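Section 3. Running a folding shift with hand-held grippers

Read this before you hand the Dallavik grippers to staff. The sales sheet from Brerkeneo says folding work "transfers smoothly" to automation. We have seen nothing yet to back that up, so treat this section as instructions for the people who do the folding now.

1. Clear enough of the table to lay one garment out flat.
2. Check that both gripper cables can move without catching on a chair.
3. Take one gripper in each hand. Close the jaws on a corner or a seam, never on a collar.
4. Pull the corner out until the cloth is taut, then fold.
5. Stop after 50 garments and change operators.

Note: A practiced folder will be slower with grippers than with bare hands. Do not apply the old hourly targets to gripper shifts. If Idar, the shift planning program, still shows them, turn them off under Targets.

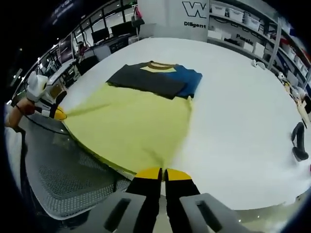

Caution: Thin knits stretch. If a corner stays out of shape when you let go, put the garment aside and log it as code 351.

6. At the end of the shift, ask each operator about sore wrists or thumbs and write down the answers. The Petridis form has no box for this. Use the back.

Note: Management may describe gripper shifts as a step toward lighter work. Until a date and a job description exist in writing, do not repeat this to staff as a promise.

Revised 12/12/2024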